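Nikell Guest Lodging: housekeeping attendant, part time
4 shares | 2 comments

Nikell seeks one attendant for the Gronstead building. Shifts start at 7 a.m. – Saturday included. Duties are bed making, linen changes and sorting of items left by guests. 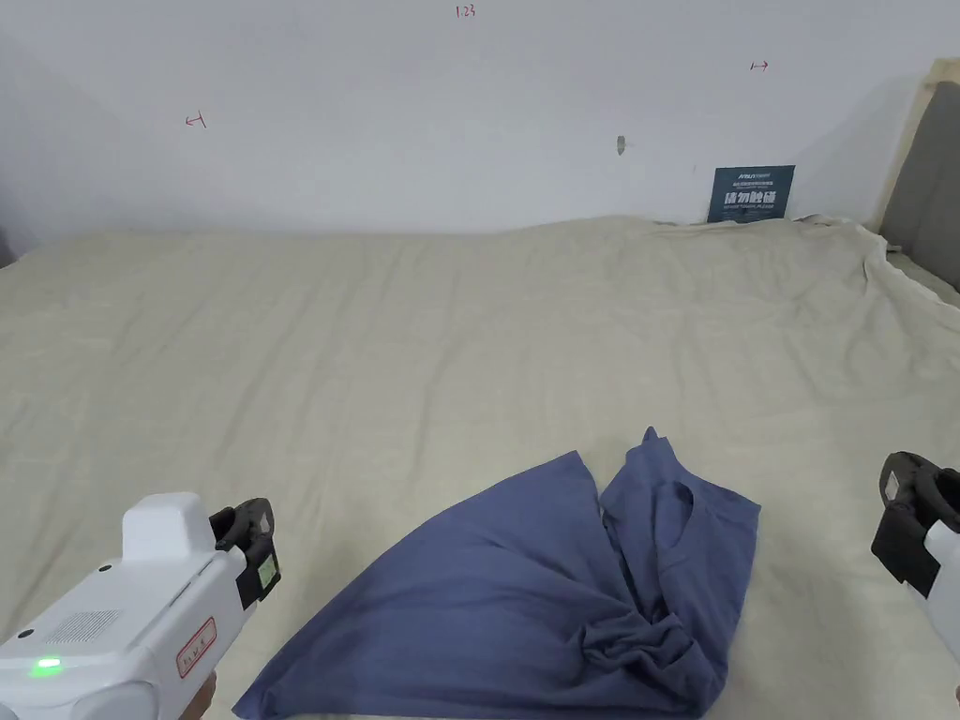 Edgardo Bautista: Is linen hauling part of the shift, or does the laundry contractor still do that?

Hauling is contracted out. Attendants strip, bag and label only. Left clothing is folded and logged by room.
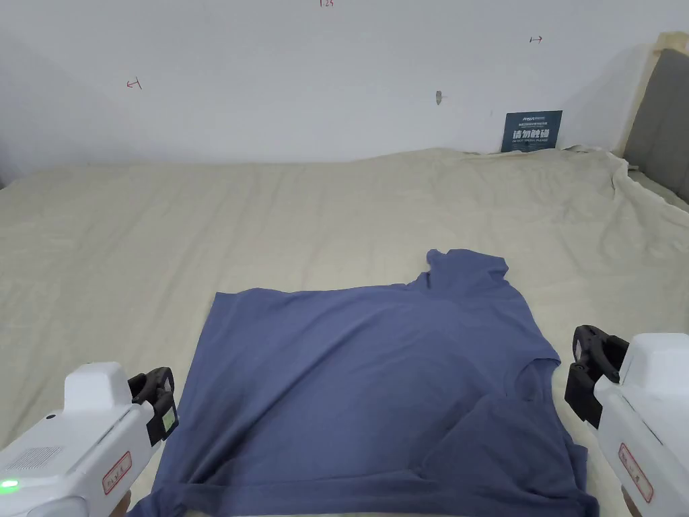
T-shirt on bed, partly folded.

Training lasts three shifts and is paid at the full rate. Ruth Lozano supervises. Applicants must be able to lift a mattress corner unaided.

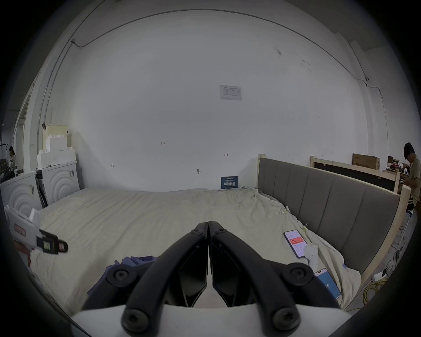
How to apply

Send a work history and two references to Biljana Nedeljković by the end of June.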